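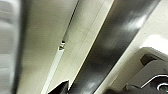 Last edited in February by Priya Haverford

Checking Clearances Before You Run the Arm Near a Fixture

Welcome, and thank you for reading this before you start instead of after (we have all done it the other way around). This page walks you through the close-approach check we use at Wundbridge whenever the arm has to work right up against furniture, panels or equipment. It takes a little patience the first time, and then it becomes a habit, a bit like checking your mirrors.

Before you begin

Open the job sheet in Coretska and make sure the speed limit is set to the slow profile, which on our arms is 46 millimeters per second. Keep the enabling switch in your hand the whole time, and have somebody else within reach of the emergency stop. If you are alone in the room, please wait. The job will still be there after lunch!

Step 1. Look along the edges first

Bring up the wrist view and stop well short of the surface. Seams and gaps between panels deserve a good long look, and so does any small thing sitting in one, because a fingertip can catch there before the force limit trips. Dark, shiny edges need extra care too. The reflections make them hard to judge by eye, so measure from the fixture to the closest part of the gripper housing with a gauge, and remember that the housing is wider than the fingers. We keep 29 millimeters on every side unless the job sheet says otherwise.

Step 2. Find every cable

Cables are the part people rush. Follow each one as far as you can see it, and then go around and follow it from the other side. Thin ones that cross a hinge or pivot are the ones I worry about most, as the slack changes when the joint moves. Mark the cable as a keep-out zone in Coretska and add some 100 millimeters around any loose run.

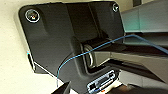 Blue cable passing over the pivot, with the tip of a gripper finger below the plate.

Step 3. Do the dry pass

With the fingers closed and nothing in them, step through the path one point at a time. Pause at each point and compare the wrist view with what you see standing beside the arm. If the two don't agree, back out along the same path you came in on. Please don't jog sideways to save time.

Step 4. Write it down

Fill in form 1229 and note the tool, the speed and the smallest gap you measured. Azucena Cárdenas reviews these in the afternoon and is very kind about questions, so put them in the comments box, even the small ones. Repeat the whole check whenever the fixture or the tool has been moved.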